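Thread on what I've learned teaching arms by hand and by remote control. Long one. I've had 200 demonstrations to get through this January and I want to write it down while I still remember which ones hurt.

1/ Two ways to show a robot a task. You grab the arm and push it through the motion, or you sit somewhere else with a controller and drive it. People argue over which is better. I use both, usually in the same week.

2/ Hand guiding first. You put the arm in the mode where it holds up its own weight and otherwise goes limp, then walk it through the job. At Siltar we taught a bin-to-tray task this way. I could feel when the part touched the tray wall. My shoulders could also feel it by lunch.

3/ The catch is that your body ends up in the recording. If a wrist camera is running, it sees your sleeve. If there's a force sensor at the wrist and you hold the arm below it, your push gets logged as contact. Hold the arm above the sensor. I threw out a full morning learning that.

4/ Also, people guide an arm the way their own arm likes to move. My elbow doesn't do what a seventh joint does. Half my early demos ended near a joint limit and I didn't notice until playback stopped short.

5/ Remote control next. Your hands are off the robot, so the cameras get a clean view. You also lose the feel of it. You make up for that by going slower, and then the policy learns to be slow.

6/ We had an operator at Modau who was very good and paused before every grasp to check a second monitor. The trained policy paused before every grasp too. It had no second monitor.

7/ Fix for that: trim the idle stretches, but leave a few frames on either side. If you cut right up to the motion the arm jumps at the start. I trim anything over a second where neither the arm nor the fingers move.

8/ Somebody asked how many demos you need. Depends on the task, sorry. For the last pick task, 70 clean ones beat 100 mixed ones. The mixed set had three operators with three different approach angles and the policy split the difference, straight into the side of the box.

9/ So now there's a one-page sheet before anyone drives. Which side to approach from. Open the fingers before you're close. What counts as done. It's boring and people skip it, so I read it out loud.

10/ Keep some of your mistakes, by the way. If you miss a grasp and recover calmly, that's a useful demo. If you miss and flail, delete it. I tag recoveries in the notes so I can pull them in or leave them out later.

11/ Latency. Below a certain point you stop noticing it. Above it you start to steer in little taps: push, wait, look, push. You can see the taps in the joint plots as a staircase. When I see a staircase I check the network before I blame the operator.

12/ I do a lot of the practice driving in simulation now. Same controller, same key layout, nothing to break. New operators get their first hour in there. The rooms have furniture and things on the walls, and you learn fast how odd a room looks once the wrist rolls.
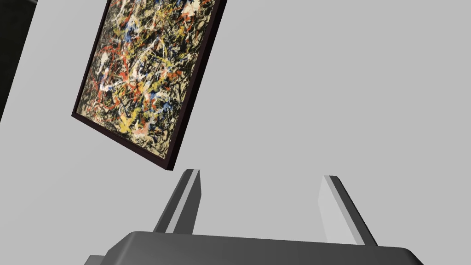
**Hajnalka Vincze**
Robot teaching and teleoperation, Carnport

13/ The wrist view in that one has the painting at a steep tilt, with the fingers open and a corner of the picture frame just past the tip of the left one. New drivers see a slanted picture and try to level it. Then they've spent their first minute on roll and haven't gone anywhere.

14/ What I tell them: pick the finger you care about and drive that fingertip. Forget what's level. If you need level, switch to the outside view, fix it once, switch back.

15/ Plain walls are hard, too. A flat gray wall gives you very little to judge distance by. An edge or a corner near a fingertip helps with direction, less with depth. I ask people to stop and change views before they close in on anything flat.

16/ Does sim practice carry over? For the driving habits, yes. For touch, no. Our Deák practice set has 87 short tasks, and anything with a light contact in it still gets taught by hand on the real arm.

17/ Current routine, if you want to copy it: an hour in sim, ten minutes of hand guiding to feel the limits, then remote demos in blocks of twenty minutes with a break. After the third block, quality drops and I stop recording.

18/ Next up is a drawer with a sticky runner. I'm doing that one by hand. I'll post the joint plots when I have them.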